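Speaker notes: Giving up straws (and what I got wrong)

Slide 1. Hello and thank you

Say thanks to Shobha Mathew for having me. Mention the tea if the tea was good.

I run the counter at Drastero, a small café with a very long queue at half past eight in the morning and a very empty room at three. I'm going to talk about takeaway drinks, and mostly about straws, lids and the arguments people have over them. I'm no scientist, so if you ask me about microplastics I'll point you at somebody cleverer.

(Pause. Water.)

Slide 2. Where we started

When I took over, we put a lid and a straw on every cold drink without asking. You ordered an iced coffee, you got the lot. I'd never thought about it at all until I did the September stock order and saw we'd gone through 2642 straws that month. I read that line three times and then went and looked in the cupboard, as if they might still be in there!

Explain that most of our cold drinks that month were drunk sitting down, at a table, a few steps from a shelf full of glasses.

Slide 3. First attempt: paper

So we switched to paper straws, like everybody did. I was very pleased with myself for 11 days. Then the complaints began. They go soft. They taste of envelope. Garnet Ouellet brought one back to the counter folded in half and just laid it down in front of me without a word (do the face here, people like the face).

They also cost us more, and I hadn't put the prices up. Don't dwell on this bit, I still get cross.

Slide 4. Second attempt: no straws at all

Worse. Go through this slowly, it's the part I most want people to remember.

I took every straw out of the building and put up a cheerful sign. Within a week I'd had a customer with a tremor ask for one, and I had to tell her we didn't keep them. She couldn't manage the cup without it. She was very nice about it, I was mortified, and I drove to the cash and carry in my lunch break.

Bendy plastic straws are a need for some people and I hadn't asked a single one of them before I made my grand decision. If you take one thing home, ask first.

Slide 5. What we do now

Straws live behind the counter, plastic and paper both. You ask, you get one, and we don't want to know why. The staff had to practise not pulling a face.

Drinks to stay go in glasses unless you say otherwise. We bought seconds from Iltex, a bit wobbly at the base but fine.

Lids are on the side by the door, help yourself. I was sure this would mean coffee on the floor all day long. We've had a few spills, mostly me.

September the year after, same stock order: 439 straws. Leave that number up for a moment and don't talk over it. (I always talk over it.)

Slide 6. Things that still annoy me

Cups. A paper cup has a lining in it to stop it leaking, so it can't just go in with the cardboard, and most people quite reasonably think it can. We collect ours separately. It's a faff, and the bags pile up by the back door.

Our own discount for bringing a cup. Hardly anyone uses it. Princess Fajardo on the early shift thinks it should be a charge for taking a paper one instead, and she may well be right, but I'm a coward at half past eight.

Big milkshakes. Has anyone got an answer to milkshakes? Ask the room. Somebody in Cabanatuan wrote to me about wide metal straws, and I've got 12 on trial, but cleaning them is a job and a half.

Slide 7. Cup and straw

Paper cup, plastic straw: two small things, and a whole talk's worth of bother.
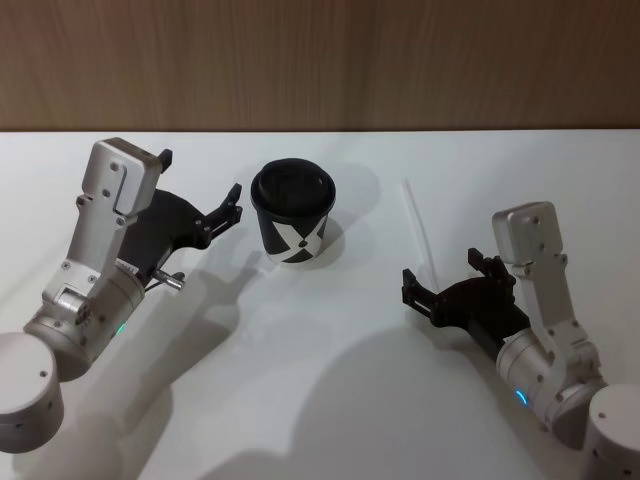
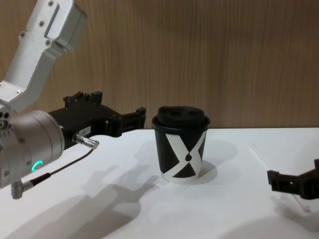 Slide 8. Questions

Leave plenty of time. Last time Nataša Dimitrov wanted to know why I hadn't mentioned children, because hers will only drink anything cold if there's a straw in it, and she said she'd happily bring one from home if a café would only remind her before she left the house. I had no answer then. We've since put a line about it on our web page, so say that, and then ask what other people do.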